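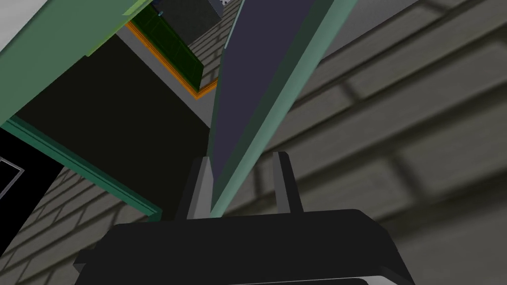
Venue walk-through, load-in check, Rolik back room

Done by: Yolanda Brannigan
Show: Prunano, with Udier opening
Doors 7:30 pm. Walked it at 4:15, second pass after soundcheck.

1. Exits
Front: OK, sign lit.
Side door by the bar: OK now. Two amp cases parked across it at first pass. Moved. Tell Udier's people again, they will put them back.
Back stairs: light out on the landing. Bulb swapped, fine.

2. Capacity
Room is 82 standing. Advance sold plus guest list puts us under, but not by much. Clicker at the door from the start please, not from whenever someone remembers.

3. Stage
Riser, left leg: wobbles. Shimmed and taped, NOT fixed. Drummer told. Needs a new foot before the next show.
Front edge tape: peeling, redone in white.
Monitor wedges: OK.
Cable run across center: mat down. Mat is short, last bit gaffed.

4. Power
Backline on its own circuit: yes.
Keyboard supply buzzing, swapped the strip, buzz gone. Old strip binned so it doesnt come back.
Dimmer rack: warm, fan running. Check again mid set.
Drinks on amps: two. Removed. Come on.

5. Overhead
Safety cables on all lamps: yes, except the one over the keys. Added.
Clamp no. 3 on front bar: hand tight only. Wrenched down.

6. Sound
Soundcheck level OK at the desk. Prunano's last song gets a lot louder than the rest, the one with the long feedback ending. Soledad Pennington on desk, she knows.
Earplugs at bar: nearly out. Order more.

7. Fire / first aid
Extinguisher stage left: in date, gauge green.
Extinguisher at bar: tag missing. Reported.
First aid kit: no burn gel, low on plasters.
Haze machine: alarm panel person told, he wants a call before it goes on and agian when its off.

Open items
Riser foot
Bar extinguisher tag
Burn gel, earplugs

OK to open doors. YB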